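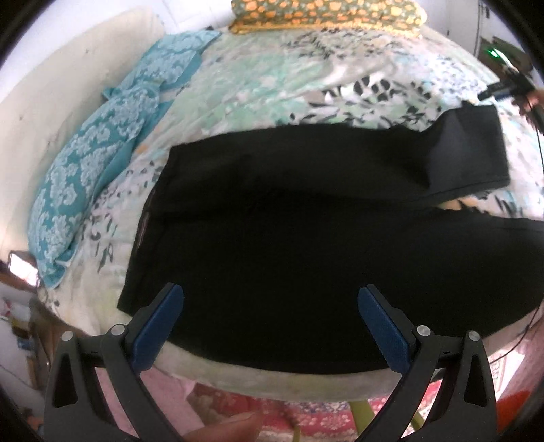
Black trousers on the bed, one leg folded back

Trousers task: how many folds, and do we start from flat?

larnel_kane
Posting here because the group chat has gone in circles. For those not in the Larnel club, we're a student robotics club and our project this term is laundry folding. Members record folds at home with the hand-held gripper, we train on the recordings, and in September the arm has to do it on a table in front of judges at the Ormsby meet.

Our target is 200 usable trouser folds. The rules only say "folded garment fits inside the marked square." They don't say how you get there. My proposal is that every recording starts with the trousers laid flat on a bed, legs straight, and ends after three folds. Same every time. Comments please, especially from anyone who did Ormsby last year.

e_antal
I did Ormsby last year with the Tenance team. We did towels and then shirts. Agree on a fixed number of folds. Disagree on the start. The judges drop the garment on the table from a box. It does not land flat. If all your data starts flat, your arm will stand there and do nothing useful, and you will have 4 minutes to watch it do that.

larnel_kane
We were going to treat flattening as a separate skill and train it after.

e_antal
So were we. We ran out of term.

Juwita H
I'm one of the people recording. Some practical points from my side.

Black trousers on a patterned cover are fine for me to see, but I don't know if they're fine for the model. The waistband is hard to tell from the hem once one leg is folded back. Could we use a lighter pair for some of them?

Also the grip. If I close the fingers on the middle of a leg I get a big bunch of cloth and it swings when I lift. If I take just the edge it comes up cleaner, but I miss more often. What do we count as a bad recording? I've been keeping the misses if I get it on the second try.

hemi_t
Keep the misses. A second try is useful. Delete it only if you drop the thing on the floor or your other hand gets in and does the work.

On black: keep some black. The judges pick the garment, and last year I saw plenty of dark ones in the box. Mix them.

Trudy Rakena
Staff adviser here. Two things before this goes further.

First, please agree on one written instruction sheet. I have seen three versions and they don't match on which end gets folded first. Second, I'd like people to record at home for no more than an hour at a stretch. The gripper gets heavy on the wrist and the folds get sloppy.

On the flat start I have no strong view, but I'd listen to someone who has been to the meet.

larnel_kane
Sheet is on me, I'll have a draft up tonight.

I still think mixing starts is a mistake with only 200 recordings. If half are flat and half are in a heap, that's 100 of each, and the heap ones will all be different from each other. We'd have a weak version of both.

e_antal
Then do more than 200. Or do fewer flat ones. You don't need that many flat starts, they are the easy part. Our towel model learned flat starts early and the extra recordings after that made no difference we could measure.

Juwita H
More than 200 is a lot of evenings, just saying. There are only a few of us with a gripper.

What about starting in the middle? Pick the trousers up by one point, let them hang, then lay them down and fold. Lifting with the fingers clamped on one spot is slow, but the cloth sorts itself out a bit as it hangs and you end up near flat without a separate smoothing step.
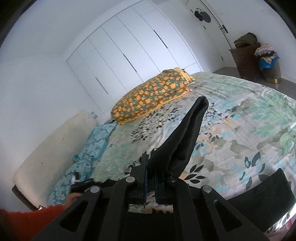 The trouble is where to put them down. On a bed I can walk around to the other side if it lands badly – the arm can't do that. So if we go this way I think the sheet should say to stay on one side of the bed for the whole recording.

hemi_t
I like that. It's how the Skurudholm people did it, or close. They picked up by the waistband every time though, which meant they first had to find the waistband.

e_antal
Any point is better. Finding the waistband in a pile is its own project.

larnel_kane
OK, I can live with lift and lay down, as long as the folds after that are the same for everyone. Leg over leg, hem to waist, then half again. I don't want people getting creative with the last one.

Juwita H
Hem to waist doesn't work on the long pair, it comes out too thick for the last fold. I'd stop short of the waistband.

larnel_kane
Put it in a comment on the draft when it's up. I'd rather keep hem to waist and swap the long pair out.

hemi_t
You can't swap them out if the judges hand you a long pair. I'm with Juwita on this one.

Trudy Rakena
Try it both ways at the next meeting, with the long pair and the marked square on the table. Kane, leave that line blank on the sheet until then.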